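The part of the job that stays on the table

Most argument about automation at work concerns the machine that arrives at the end: how many cases it packs in an hour, and how many people stood in that position before. The stage before it gets less attention. Someone has to do the task by hand, many times, with instruments attached, so that there is something for the machine to learn from. I have spent the past two years close to that stage, and my view is that it should be treated as skilled work, graded as such, and written into agreements before the first cable is laid.

The operation I know best is Lendgate, a packing and returns site on the Pirnalside estate. The goods are mixed and mostly soft: plush toys, cushions, small garments, clear bags with a piped edge. Rigid cartons were dealt with years ago by conventional equipment. Soft goods were left to people, for the simple reason that a soft object has no fixed shape and a bag has even less. A packer opens the mouth of the bag with one hand, brings the item over with the other, and makes a dozen small corrections on the way in without being able to list them afterwards.

The recording benches were set up to capture those corrections. The packer works with a gripper in each hand in place of bare fingers, and the movement of the grippers is logged along with what their cameras see. The goods are ordinary and the motions are short. A toy is lifted, moved over a bag, lowered, let go, taken out again.
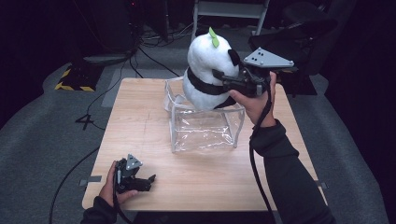 The first thing that changes is pace. On the normal line a packer is measured by throughput, and throughput rewards small shortcuts: pushing with the knuckles, tucking with the thumb, steadying a bag against the hip. None of these is available through a pair of jaws. The same person who clears a cage before the morning break will, on the bench, manage a fraction of that, and the fraction is the correct figure. A clean recording of a careful insertion has more value than several hurried ones. It follows that the line target cannot be carried over to the bench, yet at Lendgate it was, for the first seven weeks, because the shift software had no other category. People were shown as under target for doing precisely what they had been asked to do. The effect on goodwill was considerable and entirely avoidable.

The second change is in what counts as a mistake. On the line, a dropped item is picked up and the matter ends there. On the bench, a drop followed by a recovery may be a useful record, provided it is labelled honestly. A packer who quietly discards every imperfect attempt is removing the cases the machine will most need. This runs against years of habit and against the way most supervisors talk. I do not think it can be fixed with a poster. It needs a written rule that no bench recording may be used in a performance review, and the rule has to be one that the packers can check.

The third change is physical. The hand closes on a handle for long periods, the wrist carries a load it did not carry before, and the cable has to be kept clear of the work. I have seen these points described in planning documents as transitional. The bench period at Lendgate was planned for one quarter and had passed its second year when I drafted this. Something that lasts two years is a job, and it should have the rest breaks, rotation and assessment of any other job.
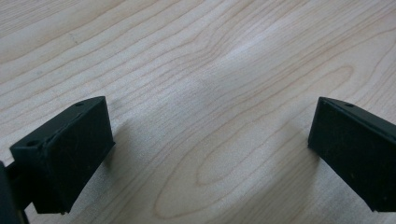
E. Figueiredo
Work study engineer and occasional contributor
February 2023

There is a reasonable case against me, and it should be set out fairly. Managers point out that bench work is quieter than the line, that it is done at one table without walking, and that those who rotate through it mostly ask to go back. All of this is correct as far as it goes. One month's log showed 1,379 recorded attempts, of which 797 were passed as usable, and I accept that nobody's hands were worn out by that number. The objection is to the grading. The bench was staffed at the ordinary packing rate, on the argument that the task was packing. The judgement required was of another order: where to take hold of a round, yielding object, when to let go, whether an attempt was good enough to keep.

There is also the question of what is being handed over. A packer's way of dealing with a difficult bag was, until recently, something the firm rented by the hour. Once recorded, it is held indefinitely and can be used at other sites by people who never met the packer. I do not claim that this is theft, and I find the word unhelpful. It is a transfer, though, and ordinary commercial practice is to put a price on a transfer. Kutska, the contractor that fitted the benches, is paid for its software by licence. The movements that make the software useful are covered by an hourly wage with no further term. A modest fixed supplement for each accepted hour of recording would be simple to administer, and the log needed to calculate it already exists.

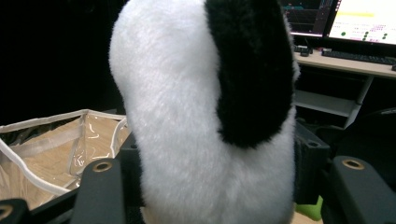
What should be agreed beforehand

My proposals are limited and assume that the automation goes ahead. I expect it will, and for some of the work I would welcome it. Lifting full cages on to the upper deck is a task no one should be doing at fifty.

Bench work should have its own grade, at least one step above line packing, from the first day. Targets should be set separately, after a trial period, and reviewed every July with the rest of the site's standards. Recordings should be barred from disciplinary use. The packers should be able to see the recordings they have made and to be told, in plain terms, which were kept and why the others were not.

Redeployment should be settled at the same time. The usual promise is that people will move into "supervising the system". At Lendgate this has so far meant clearing jams and refilling the bag supply, which is lighter work than before and also duller, and it is graded lower. If the firm believes that experienced packers are the right people to judge whether a machine is handling goods properly, it should create that post, describe it and pay for it. If it does not believe this, it should stop saying so in briefings.

I would add a smaller point about the records themselves. The bench logs give a time, a station and a result, with a free text field that is nearly always blank. On the few occasions it was filled in, the packer had noted that a bag's rim was folding inwards, or that the pile on a toy was slipping in the jaws. Those notes led to two changes in the gripping surface. The field is still optional, and the time taken to fill it in still counts against the station.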